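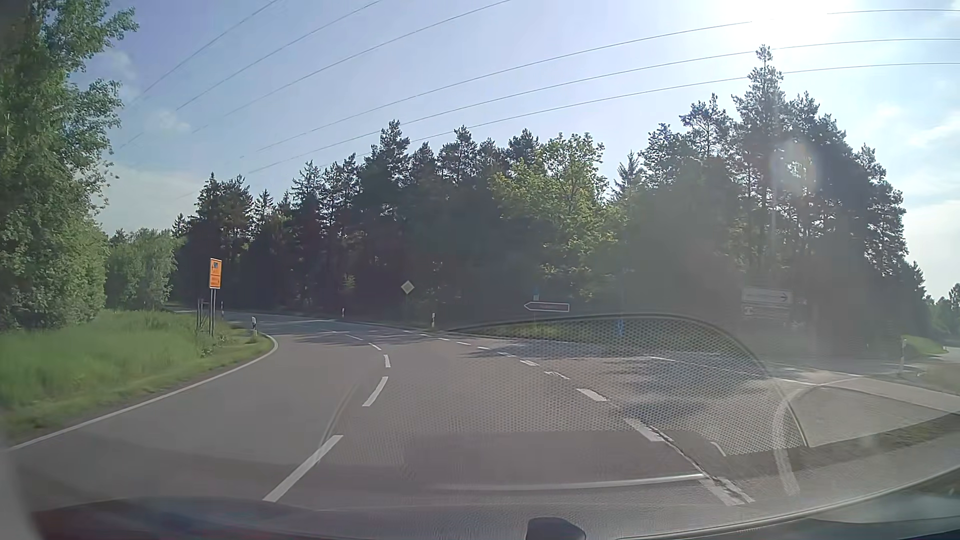 Does a capped supply make a token valuable?
A cap limits how many units can exist. Value needs buyers as well, and a cap does nothing to produce them.

Session 8: Supply Schedules and What They Leave Out

Last session ended in an argument over whether "only so many will ever exist" is a reason to buy anything. Several of you thought it was. I'd like you to hold that view more loosely by the time you hand in the problem set.

Start with a made-up token, Bralness. The white paper sets a maximum of 2,460 units. At launch, 500 of them are in circulation and the rest sit in a wallet controlled by the founders. The sales page says "scarce by design."

Scarce compared with what? Anyone can copy the code, change the name to Isanitz, and set the same maximum that afternoon. Each token is limited, but the number of tokens isn't. When a promoter talks about scarcity, ask whether they mean this particular ledger or the service the ledger is supposed to provide. They usually slide from one to the other in a single paragraph, and you should mark the spot where it happens.

Market cap

If Bralness last traded at 2 dollars, the usual formula gives:

Circulating: 500 x 2 = 1,000 dollars
Fully diluted: 2,460 x 2 = 4,920 dollars

Neither number tells you what holders could get by selling. The price came from the last trade, which may have been for one unit, between two wallets owned by the same person. Multiplying it by the whole supply assumes every unit would find a buyer at that price. I don't believe that for a thin market and I don't think you should either.

Look at the gap between the two figures. Those 1,960 locked units are a claim on future buyers. Find the release schedule before you read anything about the technology. If there is no schedule, write that down as a finding.

Who can change the cap?

"The code enforces it" is half an answer. Somebody maintains the code, and somebody decides which version to run. In the Praltstead reading, Eduardo Antunes argues that a cap is a promise kept by habit and by the cost of getting everyone to switch. Kaede Arai's reply says he underrates that cost for large networks, and she has a point — but her argument gives very little comfort to a token with a handful of validators. Read both, Antunes first.

Terms to know
Circulating supply: units that can be traded now. Projects define "can be traded" differently, so check.
Burn: sending units to an address nobody can spend from. Cuts supply. Creates no demand.
Lockup: a period when insiders can't sell. Ask what enforces it.

For next time

1. Redo the Bralness figures with the price cut in half and all founder units released. Explain why the diluted figure doesn't depend on the release.
2. Find a real white paper that uses the word "scarce." Copy out the sentence and say which meaning it has.
3. One page on Arai's reply. A summary alone won't get full credit — tell me where you think she's wrong.

Problem sets are due at the start of class. Bring the Antunes chapter with you, we'll need the table at the end of it.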